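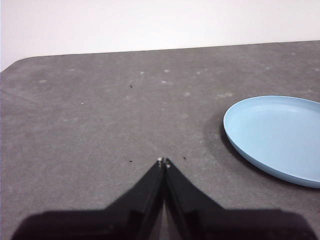 We use cookies to improve this site. Accept | Settings

Koppel Dishwasher Guide, Section 4: First Wash
By Aušra Vītola, April

1. Open the water tap fully.
2. Fill the salt container. Close the cap firmly.
3. Scrape the food from the plates. It is not necessary to rinse them.

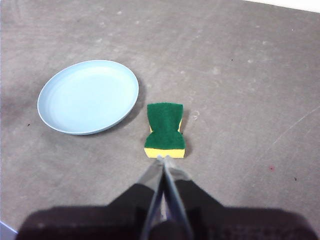 Plate and kitchen sponge.

4. Put the plates in the lower rack, all facing the center.
5. Choose the program Daily and close the door. The wash takes 70 minutes.

Note: Small marks on glasses are normal in the first washes.

CAUTION: Do not use hand dish soap in the machine. The foam can come out on the floor.

167 shares | 2 comments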